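Bench Notes: Right Arm Grip Drops, Questions and Answers
Metness Two-Arm Station, Berwood Lab
Maintained by Iraís Quezada
Updated Sunday, June 19, 2022

What went wrong?

The right arm lost grip force partway through a carry and dropped a part. It happened 13 times in two weeks of toy-tool sorting. The left arm ran the same program with no drops. Both arms are started with open grippers so the zero reading is taken with nothing held.

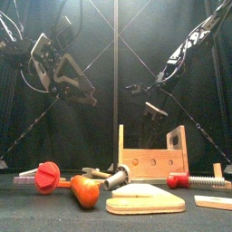 The zero reading turned out to be fine. The fault was in the gripper cable, which had worn where it bends at the wrist. When the wrist rolled far enough, the force signal cut out for a moment and the controller opened the fingers.

Did the station stop when the signal was lost?

No. The Dratach controller treated a short loss as noise and kept moving. We now consider that a safety problem and have changed the setting. Any loss of signal stops both arms.

Why was it blamed on the parts at first?

Most of the early drops were hex nuts, which are easy to pinch off center, and we spent 2 days adjusting finger spacing before checking the cable.
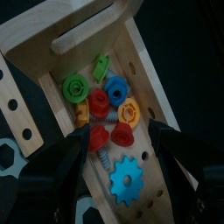
Repairs and Restart

Who can replace the cable?

Anyone signed off on Giraldo wrist service. Turn off power to both arms, including the one you are not working on. The old cable had been in place since January. Replacement is now set at 14 weeks, worn or not.

How do I test the station after a repair?

Run the right arm through 7 full wrist rolls with the gripper empty and watch the force trace. If it stays flat, go on to a slow run with parts. Use a mixed layout for that run. The small crate, the saw with the yellow handle and the orange mallet are good to have out together, as each one needs a different grip. 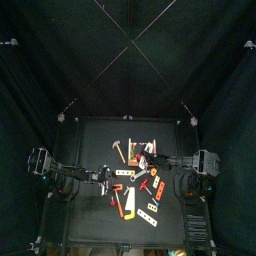
Keep your hands off the table until both arms report stopped. A quiet arm may still be waiting on a command. With the right gripper over the crate, a sudden restart could catch fingers against the side, so back the arm away with the pendant before you reach in for a part.

Can I clear the fault and keep going?

Once, if you have checked the cable by eye. If it comes back, shut the station down, tag it and send the log to Iraís Quezada.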